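Do you need the bamboo one?

2 January 2025

Every winter somebody in the building decides that we should all be steaming our own buns, and this winter it was Taha Bensaid from the third floor. He left a flyer by the mailboxes, offered to pool an order through Bosgate, and signed up 41 households before I had finished reading the thing. I was asked to write a few lines in favor. I have written these instead.

The claim on the flyer is that bamboo "breathes," so water doesn't collect under the lid and drip back on the dough. I'm willing to believe some of that. A metal lid does drip, and a dripped-on bun gets a gummy spot on top that puts people off. But a dish towel tied around a metal lid takes care of the problem, and most of us own a dish towel already. My mother did it that way for years with a stockpot and a colander, and I don't remember any complaints.

What I don't believe is the part about flavor. Taha says the bamboo gives the dough a light, grassy taste. I ate two of his buns in September, one plain and one with pork from Dương, and the only thing I tasted was bun. They were good! They would have been good out of a rice cooker.
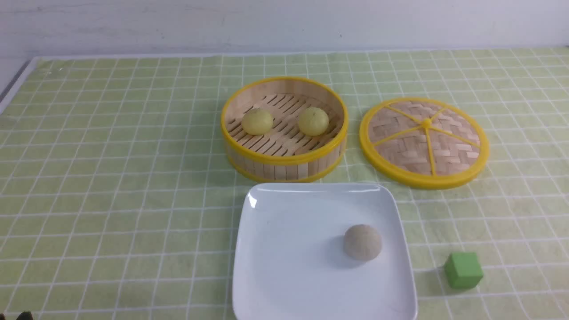

Page 4

The other thing to know is that plenty of the baskets sold as bamboo are bamboo only in part. Look at the yellow plastic rims, top and bottom, and at the lid with its plastic spokes laid over the weave. I have no quarrel with plastic in a kitchen, but if the whole argument for a basket is that it's a natural material, then a buyer ought to ask how much of it is. The Tavirari catalog calls its model "traditional" and leaves it there. I wrote to ask what the rims were made of and got back a coupon.

I'll give the basket this much: it looks nice on a table. You can carry it straight over with the buns still on the rack, set the lid down next to it, and let people help themselves to a plate. That saves a serving dish, and a kid can manage it. Whether it's worth the cupboard space is another matter – mine is full of things that looked nice on a table.

If you do go in on the order, measure your pot first. A basket that sits too wide tips, and one that sits too low gets its bottom in the water. Cut squares of parchment to go under the buns, leave them room to swell, and turn the heat off for a few minutes before you lift the lid. Dry the basket in the open air, standing on its side, and don't put it away the same night.

Stolar on the corner will lend you a plain metal insert for a weekend if you ask at the counter. I'd try that first, with the towel, and see whether you make buns a second time. Names for the pooled order go to Taha.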